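The Sunday Basket
Sunday, May 21, 2023

Regular readers will know I don't go weak at the knees over produce boxes. The Lozano box has been turning up at offices around town lately, and three of you wrote in to ask if it's worth the money. I had my doubts going in and I've kept most of them.

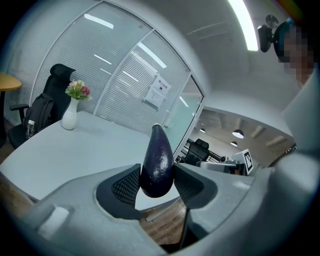
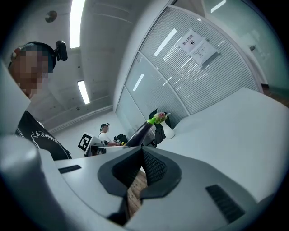 Lozano says its vegetables are picked for flavour, a claim I have now read on every box from every grower I have ever bought from. At $40 a box I'd like to see some proof. The eggplant is the one to judge them by, because an eggplant can look wonderful and still be all seeds and sponge. A dark, glossy skin like the one in the first photo is a decent start, and a few pale spots don't bother me, but shine is also what shops put on the front of the flyer. Press near the bottom with your thumb. If the dent stays, leave it for someone else. Wostetti, the other mob doing office deliveries, charges less and makes no speeches about flavour, and I couldn't pick between the two once they'd been roasted with oil and salt. Lozano also claims 1,000 happy customers. I'd like to know who asked them. The price goes up again in June, so if you're curious, order one box and skip the subscription.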